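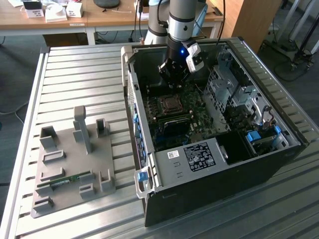
The arm went in at the far end of the shop in October, on the bench that used to be mine. Kirkham bought it from a company called Rudon, and two people from there spent a week bolting it down and teaching it where things were. I was moved to the bench by the loading door, where it was colder but the light was better.

We take in old office computers, strip out what can be sold, test it, and send the rest for scrap. I had been pulling memory for eleven years. On a good day I could get through 73 towers. You thumb the latches back, lift, look at the contacts, and put the stick in the tray. After the first year you don't look at your hands.

My new job was called cell attendant. I laid the towers on the table, took off the side panels, and stood where I could see. When the arm got stuck it stopped and waited, and I went over and fixed whatever it was. Then I pressed the green button and wrote the reason on a sheet. There were codes for the reasons. Most of mine were code 3, part not seated.

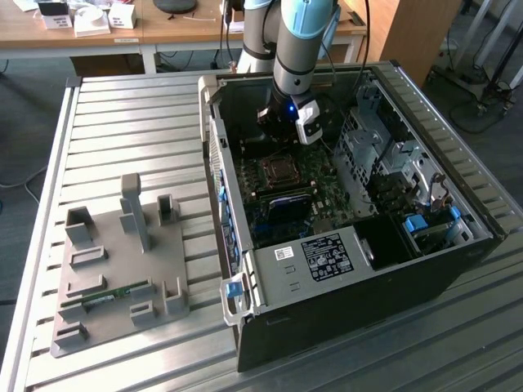 The far bench, with a tower open and one module on the fixture.

The first full day it did 53. The supervisor printed the number and taped it up by the time clock. I didn't say anything about 73. The woman who used to work across from me did, loudly, and then she went outside for a while. She had been told that morning she was going to the Halby warehouse, which was forty minutes farther for her and no more money.

By winter it was doing 147, because it didn't go home. We would come in at six and the finished rack would be full, unless it had stopped in the night. If it had stopped at ten past nine, then it had stood there until six with its little blue light on, and the supervisor would be in a mood until lunch.

I got to know which ones would give it trouble. The boards from the Heinonen contract had stiff latches, and if the tower sat even slightly crooked the gripper would come down beside the stick and press on nothing. So I started easing those latches before I set the tower down. It took a second. There wasn't a code for it and I didn't write it on the sheet.
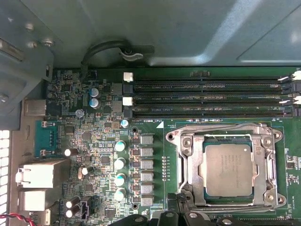 In spring one of the Rudon people came back to look at the numbers. He had a laptop and a chart, and he wanted to know why the stops on the Heinonen boards had dropped by half when they hadn't changed anything on their side. The supervisor called me over. I told them about the latches.

He asked me to show him. I did one slowly, and he filmed my thumbs on his phone. Then he asked if I could do it again from the other side — and I did that too. He thanked me and said it was very useful.

At the end of the shift I swept under the bench by the loading door and found a stick of memory that must have been there since before the move. I wiped it on my sleeve, checked the contacts, and walked it down to the far end. The arm was partway through a tower. I waited until it finished, and then I put the stick in the tray with the others.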